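Garment folding

Garment folding is the practice of reducing a piece of clothing to a flat, compact shape for storage, transport or display. It is distinguished from rolling, in which the cloth is wound around itself, and from hanging, in which the weight of the garment is carried by a support at the shoulders or waist. Folding is used in households, commercial laundries, clothing factories and retail stores. The methods differ mainly in the number of folds, the order in which they are made and the size of the finished packet.

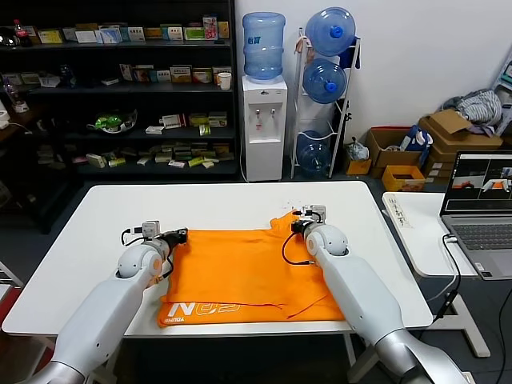
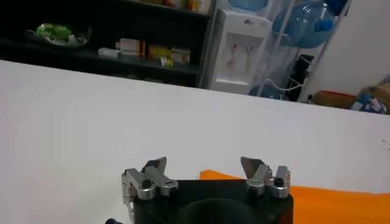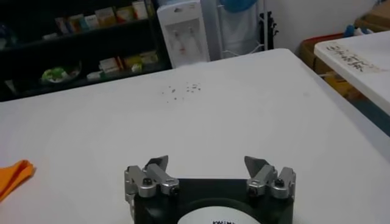 Orange cloth on a white table (first picture).

Terminology

A fold line is the straight line along which one part of the garment is turned over another. A crease is the mark left in the cloth when a fold line is pressed or held under weight. The packet is the finished folded item. The face is the side of the packet meant to be seen, and the back is the side that carries the sleeves and the turned edges. A fold made parallel to the side seams is called a long fold, and a fold made across the body is called a cross fold.

Effect of fabric

Woven cotton and linen hold a crease well and produce packets with sharp edges. Knitted cotton, used for most T-shirts, stretches under its own weight and tends to spring back at the fold line. Wool recovers from light creasing if it is left to rest. Smooth synthetic fabrics crease little but slide over one another, and stacks made from them may lean or collapse. Heavy fabrics such as denim are folded fewer times, as each added layer increases the bulk at the turned edge.

Moisture also affects the result. Cloth folded while damp takes a deeper crease and may develop a musty odor in storage. Cloth taken warm from a dryer is usually smoothed flat and allowed to cool before it is stacked.

Printed areas require separate treatment. Thick plastic-based prints can crack along a sharp fold or stick to another printed surface under pressure. Fold lines are placed outside the print where the design allows, and tissue paper may be laid between printed surfaces.

Common methods

Flat fold. The shirt is laid face down, the sides and sleeves are turned toward the center line with two long folds, and the hem is brought up to the collar with one or more cross folds. The method gives a packet with the collar centered on the face and is standard in retail.

Half fold. The shirt is folded once along its center line so that the sleeves lie on each other. The sleeves are then turned in, followed by one or two cross folds. It is quick to perform but leaves a vertical crease down the front of the garment.

File fold. A long, narrow strip is made first and then folded until it can stand on its edge. Packets are stored upright in a drawer, which allows one to be removed without disturbing the others.

Board fold. A flat board is placed on the back of the garment, the sides are turned over it, and the board is withdrawn before the last fold. The width of the board sets the width of the packet. The Zorell board, a hinged type with side panels that turn the cloth over, belongs to this group.

Retail and laundry practice

Stores generally specify one packet width for each shelf system. A manual prepared by Branwen Voyle for the Powell chain of clothing stores limits a shelf stack of knit shirts to 20 packets and a stack of sweaters to 5. Packets are placed with the closed edge toward the customer. Sizes run from smallest at the top to largest at the bottom.

In commercial laundries, folding follows drying or pressing and is often the slowest stage of the work. Wahyudi Tjoa, writing on the Rurnent laundry, recorded an output of 357 folded shirts per shift at a single table, and attributed most of the lost time to turning garments right side out.

Storage

Long storage in one position can weaken fibers at the fold line, particularly in silk and aged linen. Textile collections therefore pad each fold with a roll of acid-free tissue and refold the piece along different lines at set intervals. Large flat textiles are commonly rolled on a tube instead.

See also

Ironing
Laundry
Permanent press
Textile conservation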